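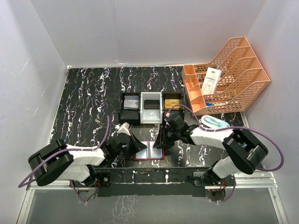 Figure 2. Bimanual station used for the card-sorting task, with the three-compartment tray and the file rack in their places on the mat.

3.2 Task and Data Collection

The Zerden station was assembled by students in the second half of a two-semester capstone course. Each station carries two arms on a shared mounting plate inside a white enclosure (Figure 2). The walls were added in January, after policies trained on the open bench failed when people walked behind the table. Both arms are commanded in joint space, and the gripper opening is treated as one additional dimension per arm.

The task family, which we call Worner, covers the handling of thin, flat objects: cards, paper slips and card holders. Such objects offer little height for a grasp when lying flat. Objects start in the tray, in the slots of the rack or directly on the mat, and the instruction names one object and one destination. An episode counts as a success if the named object is at its destination and no other object has left its compartment or slot. Partial credit is not given.

Students teleoperated the arms in pairs, one operating and one resetting the workspace. Over the semester they recorded 1000 episodes. Of these, 691 passed the review described in Section 3.3 and were used for training. Most rejected episodes were cut for long pauses or for a dropped object that the operator recovered by an unusual route - we kept ordinary regrasps, as the policy needs examples of recovery. A subset of 455 training episodes uses both arms for part of the motion. The remainder can be solved with one arm while the other holds its rest pose.

We did not fix the object positions between episodes. The resetting student drew a layout from a printed list and placed the objects by hand, so small placement errors are present throughout the data. The tray and the rack were moved only between sessions.

Training used the Hollenstein code base from the previous year's course with two changes. The action chunk was shortened, and gripper commands were smoothed before normalization. Cluvevis, the student-written logging tool, stored joint states and images with a common clock. Streams that drifted apart were realigned offline, and episodes that could not be realigned were dropped before review; they are not part of the totals given above.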